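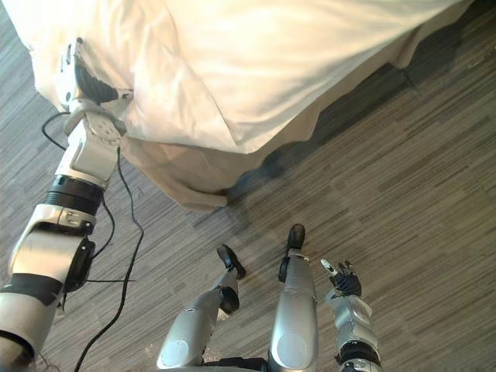

BIMSTEAD UNIVERSITY PRESS TO PUBLISH NEW HISTORY OF COMPANY-STORE DEBT IN THE TIMBER TOWNS

BIMSTEAD - Bimstead University Press will publish "Paid in Scrip: Credit and Labor in the Cabrera Valley" in August. The book traces how sawmill companies used store credit to hold workers in place between the 1880s and the start of the First World War.

The study draws on 542 account books from the Troltov Lumber Company, which ran mills and stores in 44 camps. The ledgers were stored in a county warehouse for decades and had not been used by historians before. They list wages, rent, flour, boots and doctor's fees for each household, often month by month.

Earlier accounts have treated scrip mainly as a way for companies to save cash. The author argues that it also shaped local politics. Store managers often served as election clerks, and families in debt could be moved to another camp shortly before a vote. One chapter follows the failed strike at Naruseo, where 140 sawyers asked to be paid in coin.

The hardcover edition runs to 300 pages and includes maps, wage tables and an index of camps. A paperback is planned for next year. The press will also post transcriptions of selected ledgers on its website for use in college courses.

Review copies and desk copies can be requested from the publicity office at Bimstead University Press. Requests should include a mailing address and the name of the publication or course.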